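Start Meinung Alltag Archiv Newsletter

Lesezeit: 4 Minuten

Das Kleingedruckte im Büroregal

Seit November gibt es in unserem Bürohaus keine Kantine mehr. Der Betreiber hat den Vertrag auslaufen lassen, die Küche im Erdgeschoss ist abgeschlossen, und auf jeder Etage steht nun ein Regal, an dem man sich bedient und per Telefon bezahlt. Der Anbieter heißt Flirkport. In der Hausmitteilung stand, die Verpflegung werde damit flexibler. Das stimmt insofern, als man jetzt auch um 22.30 Uhr noch Chips kaufen kann.

Ich habe die Kantine nicht geliebt. Die Kartoffeln waren verkocht, und der Nachtisch der Firma Belmonte schmeckte in allen Sorten gleich. Trotzdem halte ich ihre Abschaffung für einen Fehler, und der Grund hat mit dem Essen nur zum Teil zu tun.

Eine Kantine zwingt zu einer Uhrzeit. Zwischen halb zwölf und halb zwei saßen bei uns Leute aus der Buchhaltung neben Leuten aus der Technik, die sonst nur über Formulare miteinander verkehren. Manches Missverständnis, das per Mail eine Woche gedauert hätte, war nach der Suppe erledigt. Im Protokoll taucht so etwas nirgends auf, und deshalb fehlt es auch in der Rechnung, mit der man eine Kantine schließt. Diese Rechnung kenne ich für unser Haus: 207 Essen am Tag, gebraucht hätte man mehr. Der Zuschuss lag bei 2571 Euro im Monat. Für ein Haus dieser Größe ist das wenig, die Beleuchtung der Tiefgarage dürfte teurer sein.
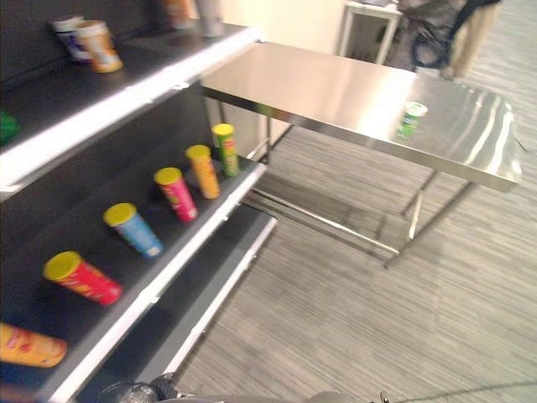 Snackdosen und Becher im Regal, daneben ein Edelstahltisch.

Nun wird eingewandt, niemand müsse sich aus dem Regal ernähren. Man könne sich etwas mitbringen oder in die Stadt gehen. Beides ist richtig, sofern man morgens Zeit zum Kochen und mittags Zeit zum Gehen hat. Vom Gewerbegebiet an der Tronov-Brücke bis zum ersten Bäcker sind es zu Fuß zwanzig Minuten, hin und zurück also vierzig. Die Pause dauert dreißig. Wer Gleitzeit hat, kommt damit zurecht. Der Empfang und die Poststelle haben keine.

Mein Kollege Chandrasekhar Kurup hat früher in einem Betrieb gearbeitet, der die Sache anders gelöst hat. Dort kochte die Großküche Cuta für mehrere Firmen zugleich, geliefert wurde in Behältern, gegessen an langen Tischen in einer umgebauten Lagerhalle. Es gab zwei Gerichte, eines davon ohne Fleisch, und wer um eins kam, musste nehmen, was noch da war. Kurup sagt, das Essen sei mittelmäßig gewesen und die Halle immer voll. Ich halte das für ein brauchbares Modell. In unserem Gewerbegebiet arbeiten nearly­ 4000 Menschen, verteilt auf ein gutes Dutzend Firmen. Jede einzelne ist zu klein für eine eigene Küche, zusammen wären sie groß genug.

Dafür müsste allerdings jemand die Firmen an einen Tisch bringen, und hier sehe ich die Stadt in der Pflicht. Sie hat das Gebiet ausgewiesen und die Grundstücke verkauft. Im Bebauungsplan stehen 3117 Stellplätze für Autos und kein einziger Raum, in dem man mittags sitzen kann. Für die Autos gibt es eine Satzung, für das Mittagessen gibt es den guten Willen des Vermieters. Bei der nächsten Änderung des Plans ließe sich das nachholen — eine Fläche im Erdgeschoss, ein Wasseranschluss, eine Abluft. Den Rest kann man ausschreiben.

Gegen die Regale selbst habe ich wenig. Sie sind praktisch, wenn eine Besprechung länger dauert oder der Zug ausfällt, und die Bezahlung funktioniert bei mir ohne Probleme. Als Ergänzung würde ich sie sofort behalten. Als Ersatz taugen sie nicht, denn man isst danach allein am Schreibtisch, mit einer Hand an der Tastatur. Auf unserer Etage ist die Mittagspause in wenigen Wochen fast verschwunden. Angeordnet hat das keiner. Die Leute gehen eben nicht mehr weg, wenn es nichts gibt, wohin sie gehen könnten.

Der Vermieter hat angekündigt, die Küchenräume im Frühjahr als Lager anzubieten. Bis dahin sind die Anschlüsse noch vorhanden, die Tische auch. Wer im Haus etwas anderes will, sollte vorher schreiben. Ich habe es getan und warte auf Antwort.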